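Zwischenbericht zur Evaluierung des Greifarm-Bausatzes Skaltier
Berichtszeitraum: April bis Juli
Standort: Stevport

0 Kommentare · 3 Mal geteilt

Gegenstand des Vorhabens ist die Prüfung, ob sich der von Bainbridge angebotene Bausatz Skaltier für einfache Umsetzaufgaben in Küchenumgebungen eignet. Bewertet werden Montageaufwand, Wiederholgenauigkeit, Kabelführung und die Qualität der mitgelieferten Dokumentation.

Die Montage nach Herstelleranleitung war ohne Sonderwerkzeug möglich. Zu beanstanden sind die Drehmomentangaben für die Verschraubung am Handgelenk; sie weichen zwischen Handbuch und Beilage voneinander ab. Eine Klärung mit Bainbridge steht aus. Verwendet wurden bis auf Weiteres die niedrigeren Werte.

Die Greifversuche erfolgen mit einfarbigen Würfeln auf einer Küchenarbeitsplatte neben dem Spülbecken. Im Berichtszeitraum wurden 232 Greifzyklen in vier Versuchsreihen protokolliert. Abweichungen der Ablageposition lagen bei bis zu 4 mm und traten überwiegend nach einem Neustart der Steuerung auf. 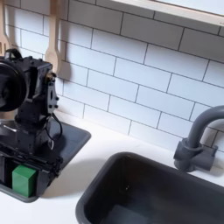
Die Referenzfahrt nach dem Einschalten ist damit der wesentliche offene Punkt. Der Hersteller empfiehlt eine Warmlaufphase, nennt aber keine Dauer. In der nächsten Reihe wird sie als eigener Parameter geführt.

Die außen liegende Kabelführung erleichtert den Austausch einzelner Leitungen, schränkt jedoch die Bahnplanung in Wandnähe ein. Für den Versuchsaufbau in Erthorpe ist deshalb ein größerer Wandabstand vorgesehen — die Halterung dafür ist bestellt, der Liefertermin noch nicht bestätigt.

Mittelabruf und Personaleinsatz entsprechen dem Plan. Der Posten Ersatzteile wurde bisher nicht in Anspruch genommen und soll in das Folgequartal übertragen werden; um Zustimmung wird gebeten. Eine Kaufempfehlung wird erst nach Abschluss der Versuche in Erthorpe ausgesprochen.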